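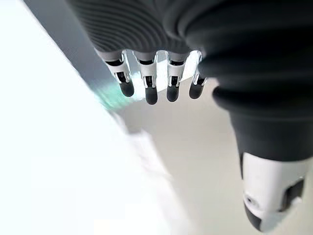 What should an operator do if the thumb on the remote hand stops following the glove partway through a demonstration?
Release the foot pedal, let the hand return to its rest position, and mark the demonstration as incomplete before attempting another. A partial recording must not be joined to a later one, even where the two appear to line up.

Ticket: Thumb lag during remote demonstrations, Nekari hand, station 3
Raised by: Irén Dobos, Demonstration Services
Assigned to: Vilgot Sandberg, Technical Support
Priority: Medium
Status: Closed

Summary of fault
Operators at station 3 report that the thumb trails the four fingers when the glove is closed at normal speed. The delay is most noticeable in the cup-turning task, where the thumb must arrive together with the first finger. Operators have been slowing their own movements to compensate, and the recorded demonstrations are therefore not representative of the task as written.

9:10 am – I. Dobos
Of the 62 demonstrations recorded for the cup-turning task, 13 were set aside by the reviewer for late thumb contact. All 13 were recorded by remote control. Demonstrations given by hand-guiding the arm at the same station do not show the fault. Please advise whether recording should continue.

9:45 am – V. Sandberg
Recording by remote control at station 3 is to stop until further notice. Hand-guided work may go ahead. Please confirm which glove is in use and whether it was calibrated for the present operator.

10:05 am – I. Dobos
The glove is the medium right-hand unit. Nipon Yimyam took over from the previous operator after the morning changeover and loaded the saved profile. A new calibration was not carried out.

10:50 am – V. Sandberg
Calibrated the glove for Mr. Yimyam with the standard open, fist and pinch positions. Finger response is within limits. The thumb is improved but still late on a fast pinch – the fault is reduced, not cleared.

11:30 am – V. Sandberg
Ran the thumb from the console with the glove disconnected. Movement was prompt in both directions and no error was logged. The hand itself is not considered to be the cause. Attention has moved to the Teoh control software, where the smoothing value for the thumb channel is set well above that of the fingers.

1:15 pm – Vlasta Radonjić, Software
The higher value was entered in May for the cloth-folding trials at the Drornilness site and was copied to station 3 with the rest of the settings file. It is not suitable for pinch tasks. I have restored the default value and locked the field to supervisors.

2:20 pm – V. Sandberg
Repeated the cup-turning task with Mr. Yimyam at the glove. The thumb and first finger now close together at full speed. Remote recording may resume.

Follow-up actions
Operators are to calibrate the glove at every changeover, including where a saved profile exists.
The 13 rejected demonstrations are to be recorded again under the same task labels. The originals are to be kept in the archive and excluded from training.
Stellan Hellström is to check the settings files at the remaining stations for the same value.

3:40 pm – S. Hellström
Stations 1 and 2 checked. Both carry the default value. No further action is required.

Ticket closed by V. Sandberg with the agreement of I. Dobos.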